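Fruit baskets back on the counter at Borkowska House

January 10, 2025

The free fruit is back. Residents and visitors at Borkowska House can help themselves again from the shared kitchen on the ground floor, after a break that ran longer then anyone wanted.

Supplier trouble, mostly. The old delivery contract ended in May and the replacement fell through twice. Kuvora, the grocer on Endach Street, has now agreed to drop off 40 pounds a week through the winter. Cost to the house is $519 for the season — paid out of the laundry money.

"People kept asking me in the elevator," said Sidra Malik, who runs the kitchen schedule. "Where's the fruit, when's the fruit coming. So, it's here."

Two deliveries a week, mornings. Whatever is ripe goes out first, the rest stays in the pantry. Take what you will eat that day, please. No bags. Bruised pieces go in the compost pail, not back in with the others.

A wicker basket again this year, on the gray concrete counter against the white wall. Plastic bowls from last winter have gone to the Sterkier Room for craft supplies. 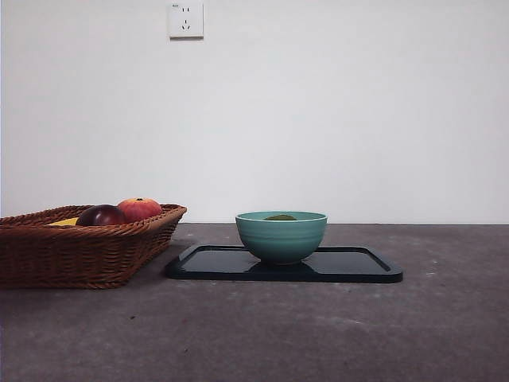

Kitchen hours

Open 7 a.m. to 9 p.m. Closed for cleaning from 2 to 3 p.m. every day, includng holidays. Allergy notes or requests — leave them in the kitchen mailbox by the stairs.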